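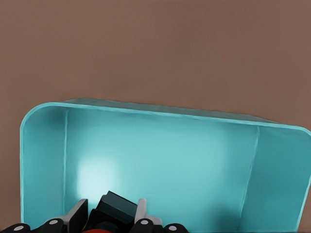

Evaluation diary, Mullcombe site
Wednesday, August 13, 2025

The second week of the Vaten simulation package began this morning. Work was confined to the bin approach module, using the teal bin and the two-finger gripper. The wrist view was kept open throughout, with the fingers directed into the bin and nothing held between them.

Ruba Akl ran the approach set, 1502 attempts in all. Of these, 1428 were accepted by the package's own collision check. The remainder were stopped at the rim and have been logged for the supplier. The license permits 2000 attempts per day, and the balance was left unused.

The glare on the inner back wall was discussed at length. Ms. Akl considers it useful for testing detection. The Drorkbridge office has asked for a flat lighting option, and I have forwarded that request to Jankauskaitė, our reseller.

The manual remains weak on joint limits - page 28 refers to a table that is not in our copy. A replacement has been requested.

Approach angles to be repeated tomorrow with the bin level. Purchase recommendation still open.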